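The Cup That Would Not Let Go

Culton's table-clearing project lost most of July to a fault that showed up first as a crushed paper cup. The task was an ordinary one: pick up the cups left on a small table, upright or lying on their sides, and stack them. The policy had been trained on demonstrations recorded with hand-held grippers in furnished rooms, and for the first weeks of robot trials it did well enough that the team had moved on to mugs.

Then the fingers began closing too far. A cup would be gripped, lifted and slowly squeezed until the wall buckled. On a few runs the arm reached the stack and the gripper failed to open at all, so the cup went down with the fingers still around it.

The first suspect was the training data. Eduardo Layug, who runs hardware testing at Culton, had a batch of 300 demonstrations pulled and checked by hand. Finger width was recorded correctly in all of them. The operators had closed on the cups gently and released them cleanly.

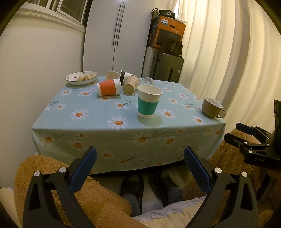
The second suspect was the grip pads. Soft pads compress, and a worn pad needs a narrower finger gap to hold the same object. Layug's group fitted a new set and repeated the trials. The crushing continued at the same rate.

What gave the fault away was its timing. It never appeared in the first 30 minutes after power-up. Layug logged commanded width against measured width through a full session and found the two drifting apart as the motor housing warmed. By the end of the session the measured value was wrong by 6 millimeters. The controller believed the fingers were wider than they were and kept closing to correct the difference.

The cause was a position sensor magnet held in place with adhesive. The adhesive, from a supplier called Fladwood, had been changed between production lots. The newer one softened at the working temperature of the housing, and the magnet crept on its shaft under load. When the unit cooled, the magnet stayed where it was until the next homing routine hid the error.

Homing was the reason the fault took so long to find. Every morning the gripper closed fully, set its zero and passed its self-test.

"We were testing it at the one time of day it was healthy," Layug said.

The repair was a mechanical key on the shaft. Culton also added a current limit, so that a stalled finger stops and opens, and a second homing check every five cycles. Units from the affected lots were withdrawn, including those lent to the Parkotum lab. The demonstrations were kept, and the policy did not need retraining.

Mug trials have resumed with the keyed shafts. The current limit has tripped twice so far, both times on a handle caught between the fingers.

Last updated: August 11, 2024

Related
Farah recalls wrist couplings after torque test
Why self-tests miss heat faults
Adhesives in small actuators: a buyer's checklist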